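Buscar en el sitio… Buscar

Quiénes somos

Tiempo de lectura: 3 minutos

Hola, qué bueno que llegaste hasta esta página, que casi siempre es la última que la gente abre. Soy quien fundó Tiseck y te voy a contar cómo trabajamos, sin mucho protocolo.

Tiseck es una gestoría de ayudas y subvenciones para explotaciones agrarias pequeñas y medianas. O sea: tú tienes olivos, ovejas, invernaderos o una quesería chiquita, sale una convocatoria de modernización o de relevo generacional, y nosotros nos leemos las bases enteras (sí, los anexos también), te decimos si te conviene y preparamos el expediente contigo. Empezamos siendo 2 personas en un despacho prestado encima de una cooperativa, con una impresora que hacía más ruido que el tractor del vecino. Ahora somos siete, ¡y la impresora es otra!

Yo vengo de familia de almendro. En casa perdimos una ayuda por presentar una factura con la fecha mal puesta, y te juro que en las comidas todavía sale el tema. Supongo que de ahí me viene la manía de revisar cada papel tres veces, que a mis compañeros les desespera un poco y a los clientes les encanta.

Qué hacemos exactamente

Tramitamos la solicitud única, las ayudas a la primera instalación de jóvenes, los planes de mejora, el seguro agrario y lo que vaya saliendo para transformación y venta directa. También llevamos la justificación posterior, que es donde más gente se atasca: te conceden la ayuda, lo celebras, y meses después te piden certificados, fotos de la maquinaria con su placa y justificantes de pago que no sabes ni dónde están. Para eso usamos Madero, nuestro archivo interno, donde cada cliente tiene su carpeta y puede subir las facturas desde el móvil, aunque sea desde la nave y con una mano.

Con Dinsa, una asesoría fiscal amiga, compartimos planta y cafetera. Si tu caso necesita cuentas más finas (una sociedad, una herencia, un cambio de titularidad) lo vemos juntos en la misma mesa y te ahorras un viaje.

Y luego está Drondeo, nuestro boletín. Sale cada dos semanas, lo escribo yo casi siempre por la noche, y cuenta plazos, cambios de bases y alguna queja mía sobre las plataformas de firma electrónica. El nombre no tiene explicación seria, nos gustó cómo sonaba y ahí se quedó.

Cómo cobramos

La primera consulta es gratis y dura lo que dure. Después te damos un presupuesto cerrado, por escrito, antes de tocar nada. No vamos a comisión sobre la ayuda concedida, me parece un lío para todos. Si vemos que no cumples los requisitos te lo decimos ese mismo día y tan amigos, ya habrá otra convocatoria.
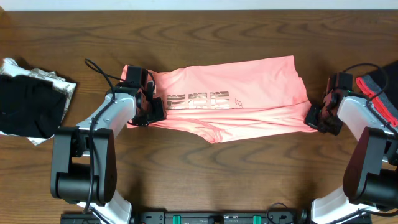
Ciudad Real, 8 dic 2019

Actualizo esta página para contar un par de novedades. La primera: desde julio atendemos también a ganadería extensiva, que nos lo pedíais mucho y nos daba respeto meternos sin estudiarlo bien. La segunda: ampliamos la zona de visitas y ya nos acercamos a 13 comarcas, con cita previa y, por favor, con la dirección de la finca bien explicada (el GPS nos ha dejado tirados en caminos preciosos).

El horario sigue igual, de lunes a viernes por la mañana, y las tardes solo en época de solicitudes, cuando cerramos a las 20 horas. Si prefieres escribir, usa el formulario de contacto y dinos qué cultivas o qué crías, cuántas hectáreas tienes y si has pedido alguna ayuda antes. Con eso ya te podemos contestar algo útil.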